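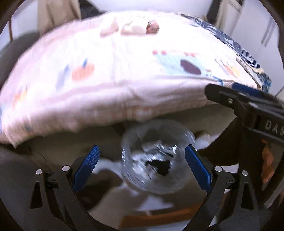
二月去看了 Misudora 的开放日，主要想弄清楚一件事：我们要不要在今年的预算里给手持夹爪式的数据采集设备留一笔钱。去之前我的倾向是不留，回来之后松动了一点，但没有松动到愿意签字的程度。

接待我们的是 Tassanee Sitthichai，上午十点开始，先讲了四十分钟的幻灯片。幻灯片的核心数字是“每套设备每月最多可采 1,000 段有效操作”。我问“有效”由谁判定，她说由采集方自己抽检。抽检比例没有写进报价单，同行的 Peninah Kioko 追问了两遍，得到的答复是可以谈。

比较有价值的是后半场，讨论在普通住家里做整理类任务：瓶子、纸团、塑料杯，都是收拾房间时会碰到的东西。我承认这类东西比供应商爱用的积木和水果难伺候。透明的塑料瓶，后面的地毯和地板都透得过来；揉皱的纸每一团形状都不同；铝箔反光，换一个角度亮的地方就变了。如果将来的机器人真要进卧室干活，训练数据里就得有这些。问题在于，为这些数据付钱的人是我们，而我们的机器人目前只在仓库里走直线。

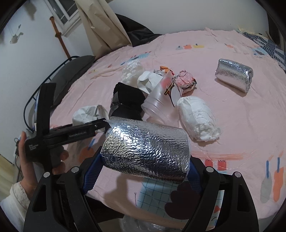
再说设备本身。双手各持一把，意味着采购单位是一对，不能按单只算。报价单上却是按单只列的，450 一只，我差点看漏。按我们设想的 6 个采集点算，每点一对，再加备用件，总数和领导脑子里那个数字差了一倍还多。指垫算耗材，蓝色那层带纹理的垫子多久换一次，现场没有人给得出寿命数据，只说“看使用强度”。做过设备预算的人都知道这五个字值多少钱。

场地费倒是可以省。住家采集用现成的床、现成的被单，不必搭样板间，这一点我认可。可是省下来的钱会从别处冒出来：采集员的路费，住户的补偿，物品的采买和补充，还有拍到私人空间之后的授权和脱敏。Brodard 去年给过我们一份同类方案，脱敏单独列了一行。Misudora 的方案里找不到这一行，我问是不是含在服务费里，回答是“通常含”。请写进合同。

午饭时和 Brideck 的 Eimear Phelan 聊了一会儿。她那边已经买了 2 套，用了一个季度，评价是硬件没出大毛病，人力比预想的贵，排班尤其麻烦。她建议先租。租金我下午问了，对方说没有租赁价目，可以“按项目合作”，意思大概是先买服务再谈设备。

回来后我给采购写的意见如下，供组里参考：
本年度不列设备购置，只列一笔小额试采费用。
试采物品清单由我们定，至少包括透明瓶、揉皱的纸和反光的箔类，不接受对方替换。
抽检由我们做，不合格的段不计费。
指垫更换记录随数据一并交付，明年谈价时用。
脱敏和授权写明责任方。

Daranee Thongsuk 看过初稿，觉得第三条对方不会答应。也许吧。不答应的话，这笔试采费就挪去修仓库那台老输送线，它的报修单已经压了很久。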